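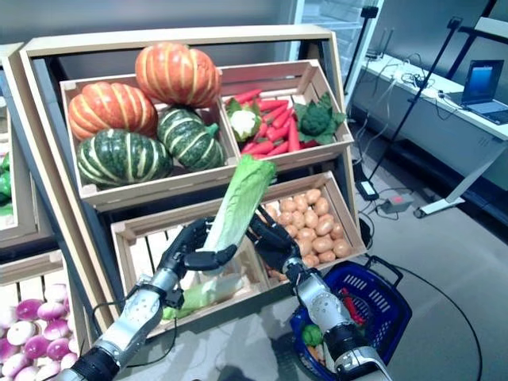 Verkaufsständer Lillcombe aus Holz, mit Kunstgemüse dekoriert

Zisumano Verkaufsständer Lillcombe
Preis: 258 Euro, mit Dekorationspaket 284 Euro
Lieferung ab Lager Lornivville

Der Ständer Lillcombe ist für Hofläden, Schaufenster und Kaufmannsecken in Kindergärten gedacht. Die Kisten sind schräg angebracht, damit die Kunden von vorne hineinsehen können und sich nicht bücken müssen. Wir haben von diesem Modell schon mehr als 1.000 Stück verkauft, die meisten an kleine Läden auf dem Land.

Das Dekorationspaket enthält Kunstgemüse von Kwofie: Kürbisse in Orange und in Dunkelgrün mit hellen Streifen, Karotten mit Grün, Blumenkohl, Brokkoli und Chinakohl. Die Zusammenstellung kann sich je nach Saison etwas ändern. Im September bestellen viele Kunden nur Kürbisse, das ist ohne Aufpreis möglich. 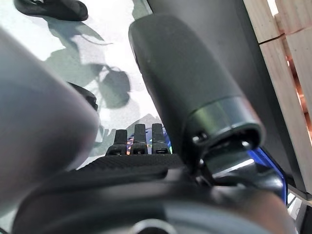
Beim Einräumen empfehlen wir, mit den großen Stücken hinten zu beginnen. Kleine Teile kommen nach vorne, und leichte Stücke wie der Chinakohl dürfen ein wenig über den Rand stehen. Bitte mischen Sie echtes und künstliches Gemüse nicht in derselben Kiste. Die Feuchtigkeit macht Flecken, die man später schlecht entfernt.

Reinigung: trockenes Tuch, bei Bedarf lauwarmes Wasser. Kein Alkohol auf die Farbe!

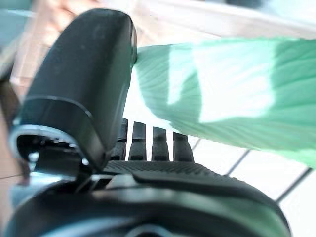
Preisschilder sind nicht im Lieferumfang, aber wir werden oft gefragt, wie man sie am besten aufstellt. Unsere Dekorateurin Sum-yee Peng stellt sie immer gerade und mit gleichem Abstand in eine Reihe. Zu viele verschiedene Höhen machen den Ständer unruhig.

Garantie: 5 Jahre auf das Gestell, auf das Kunstgemüse gilt die gesetzliche Gewährleistung. Einzelne Kisten können Sie nachbestellen. Fragen zu Versand und Mengenrabatt beantwortet Tsz-kin Yang, am Samstag nur per E-Mail.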